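Metering the landlord's side of the board
21/12/2025

Lenka Štefanec has spent most of her working life reading other people's electricity meters. Her firm, Ploline, installs and audits submeters in small commercial buildings, the kind where a single utility account is split among tenants by floor area and everyone suspects they are paying for the neighbor. We spoke after she had finished a survey of the Pugh building, where the split had gone unrevised since the last change of ownership.

I asked what a survey of that kind starts with. "The drawings, and then you put the drawings away," she said. "The panel schedule will tell you what somebody intended. You walk each circuit with a clamp meter and write down what is on it now. In an older building those are two different documents."

The Pugh building has 58 circuits on the landlord's distribution board. The schedule taped inside the door accounted for most of them by room number, but the rooms had been renumbered. Some breakers marked as spare were carrying current. One fed a corridor heater that had been billed to a tenant on a different floor. Štefanec does not regard this as unusual. Electricians use the nearest free way on the board, and the schedule is amended in pencil or left alone.

Her method is to log every circuit for 30 days before recommending any change to the bills. Shorter periods are cheaper but tend to miss cleaning shifts, weekend setbacks and monthly equipment tests. The loggers record current, voltage and power factor at fixed intervals. Current alone, she said, is enough to find a forgotten heater and no use at all for billing, as it says nothing about phase angle.

"People buy a clamp, multiply amps by volts and send the tenant an invoice," she said. "On a resistive load that comes out close enough. On anything with a motor or a cheap power supply you have charged them for apparent power, and the utility is charging you for real power. The difference stays with whoever did the multiplication."

Most of the disputes she handles concern the base load, meaning what a unit draws overnight with everyone gone. Tenants consistently underestimate it. Office equipment in standby, network switches, chargers, a refrigerator, a ventilation fan with no timer: each is small and none of them stops. In a unit with short working hours the base load can make up more of the bill than the work does. She advises tenants to ask for the overnight figure first and the monthly total second.

Whether tenants should see that data live is a point on which the trade is divided. Štefanec favors a read-only display for each unit, refreshed every hour, with no comparison to other units.

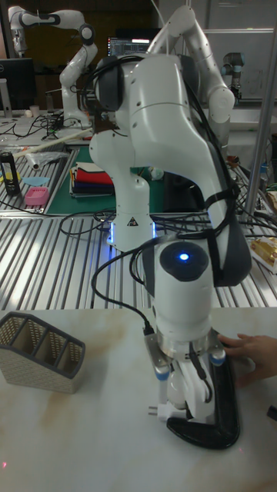
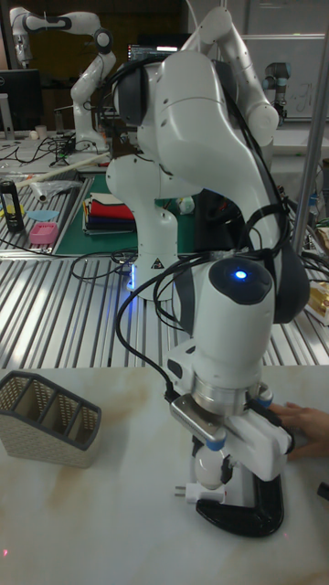
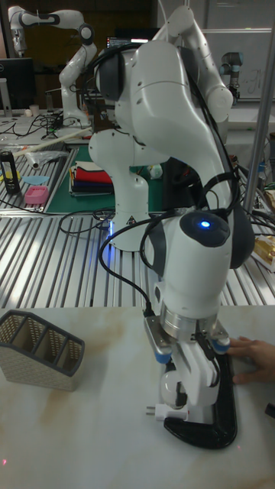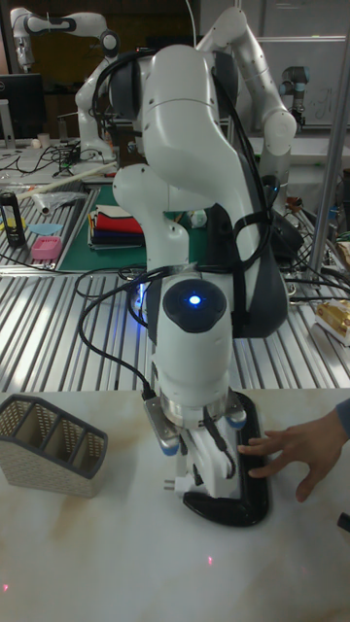 Carys Trevor thinks hourly figures do more harm than good. Her objection, sent to me in writing after I described the Pugh survey, is that an hourly reading invites tenants to argue over single peaks that have no effect on the bill. "If the tariff has no demand charge, the peak is trivia," she wrote. "Give them a daily total and a decent annual statement. Then give them the calibration certificate, and see how many have ever been shown one."

I put this to Štefanec. She agreed about the certificate and not about the interval. A daily total, in her view, hides the base load, and the base load is the part a tenant can do something about. She would accept a daily total if it were printed alongside a separate overnight reading.

On accuracy she was more particular. The meters she installs are specified by class, but the class applies to the meter and says nothing about the current transformers feeding it. A good meter on poor transformers gives poor readings to several decimal places. Transformers get fitted backward, clipped around the wrong conductor, or left slightly open because a cable tie has been caught in the jaw. A reversed one shows as negative power, which some displays discard without warning.

The check she relies on is a reconciliation. All submeters are summed over the logging period and compared with the utility meter for the same period. At Pugh the first sum reached around 98 percent of the utility figure, and she was satisfied once the corridor heater and the exterior lighting had been assigned. A sum above the utility figure worries her more. "Under means you missed something. Over means you have measured something twice, and somebody is going to pay for it twice."

The new allocation has been sent to the owner with a revised panel schedule, typed, with a revision number in the corner. Common areas are to be metered separately and divided by floor area as before. Units with their own submeters will pay for what they draw, plus a fixed share of the standing charge. The spare breakers have been tested, and those that really are spare are now locked off.

I asked whether owners keep the schedules up to date afterward. Some do, she said. She asks for a copy each October and usually has to ask again. The Skodport site, which she surveyed earlier, still sends its sheet without being reminded, with each change initialed by the electrician who made it.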